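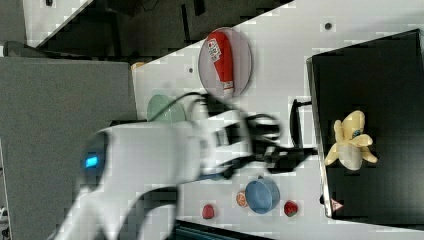 Arm 2 with the two-finger gripper, cable over the wrist, moving toward the handle of the black container.

Ticket: Wrist cable drag on handle approach, Ekus gripper vs. Dralum gripper
Opened by: Neema Mfaume
Assigned to: Obadia Shirima
Status: Open, workaround in place
3 comments 0 shares

Problem
On the handle task the arm stops with a wrist torque fault before the fingers close. Seen with the Ekus gripper only. The Dralum gripper ran the same program on the same arm without the fault. Table layout was kept the same for both: plates, bowl, toy fruit, ketchup bottle on its plate, plush banana inside the container.

Fault count is 16 in 700 attempts. All 16 are on the approach to the handle. None on the bowl or the bottle.

Checked so far
Payload setting matches the Ekus data sheet. Tool center point taught again, no change. Controller firmware is the same as on arm 1. Swapped the gripper for the spare Ekus unit and got the fault again on attempt 34.

Comment 1 – Obadia Shirima
Pulled the log for the last fault. Joint 6 torque climbs over the final part of the move and then trips. Joint 5 looks normal. The Ekus cable is stiffer than the Dralum one and leaves the gripper on the opposite side, so it has to go over the wrist. I think the loop runs out of slack when joint 6 turns to line up with the handle. Please try it with the first cable clip removed.

Comment 2 – Neema Mfaume
Clip removed, Saturday morning. No faults in the first block, but the loop now stands higher and shows up in the overhead camera on some approaches. The Lukumay tracker lost the green plate twice. Clip is back on. I also tried turning the gripper flange by 180 degrees, which moves the cable exit to the outside. Torque on joint 6 dropped by up to a third. The grasp poses all have to be taught again if we keep it.

Comment 3 – Alfredo Policarpio
Keep the flange turned for now and limit joint 6 speed on the handle move only. Do not raise the torque limit. I have asked Grulcombe for a softer cable with a right-angle plug – no delivery date yet. Leave the ticket open until that cable has done a full run of 700.

Next update: Obadia, after the grasp poses are done.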